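Calthorpe Help Forum > Home & Interior Rendering > Materials

My drinking glasses look like gray plastic

Posted by Hanane Gaber, 2023-11-29

Hi all! I'm having the best time learning to render interiors, and I've just rebuilt my aunt's kitchen in Ritow, down to the ugly drawer handles. The cabinets look great, the tiles look great, even the bread looks like bread. Then I put a plain water glass on the table and the whole thing falls apart. It comes out as a murky gray tube with a black bottom. If I turn the transparency up to full it disappears completely, and you'd never know there was a glass there at all.

What I have now: one sun lamp through the window, a plain gray background, the stock "glass" material, and a model I made by spinning half an outline (one outline, no inside wall). Final pictures are at 526 samples. I tried a blue tint, which made it look like a swimming pool.

What I'd love is a plain, clean, boring glass. Is it the material, the light or the model? Thanks so much in advance!

Saqib Soomro

It's the samples. Raise them until it looks good. Also try the glass from the free library, that one works for me.

Maiara Vasconcelos

Oh, I love this problem! I spent most of February on it and I still get a little thrill when one comes out right.

Samples clean up grain, so if your glass is smooth and gray, more of them will give you a smoother gray. Leave that number alone for now and start with the model. A real tumbler has an inside and an outside, and you've only got the outside, so the renderer thinks you have a solid plug of glass. Go back to your outline, draw the inner wall too, and join the two at the lip with a small rounded curve. Make the base thicker than the sides. Then check that all the faces point outward – I have lost whole evenings to one flipped strip at the bottom.

Next, the black bottom. Glass bends light a lot of times on its way through, and every renderer gives up after a set number of bounces and paints black. In Ritow it's under Light Paths, and the setting you want is Transmission. Mine was at 2 when I installed it, which is hopeless for anything with two walls. Double it, look, double it again. You'll see the dark patch shrink.

Now the fun part, the light! Clear glass has hardly any color of its own, so what you see is the room, either through it or bounced off it. A gray background gives you a gray glass. Put something bright off to one side, even a plain white rectangle that's out of view, and something darker on the other. The edges will pick both up and suddenly you have a shape. Please take the blue tint off, too.

And don't chase drama. A plain glass on a table is a quiet thing, mostly a rim and a couple of soft edges, and I think people overdo it (me included, my first ones looked like chandeliers). I'd be delighted with this much: 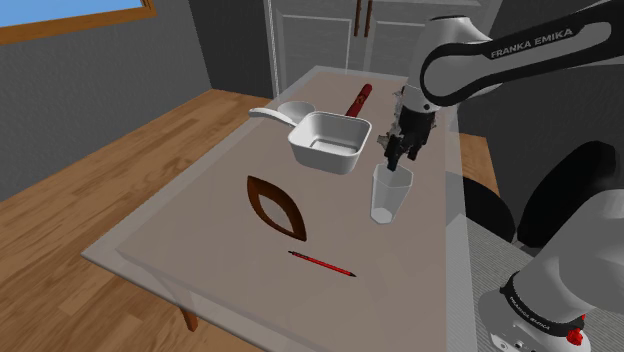

Clear glass, rendered: a pale rim, a faint outline, and the table showing through.

If the rim is the only part that reads well in yours, you're nearly done. Try moving the lamp before you touch the material again.

One more small thing, check your scale. My first tumbler was 295 units tall in a scene measured in centimeters, and the thickness made no sense at all until I caught it.

Dezső Győri

Agree with Maiara on the inner wall. I'd add that if you ever pour water into it, make the water very slightly wider than the inside of the glass so the two overlap. If you leave a gap you get a silvery line all the way round.

For tests I render a small crop over the glass only, at 177 samples, and save the big number for the end. Saves a lot of waiting.

Hanane Gaber

The inner wall! I had no idea. Redid the outline and the black bottom is already half gone, and that's before changing the bounces. Trying the white rectangle tonight!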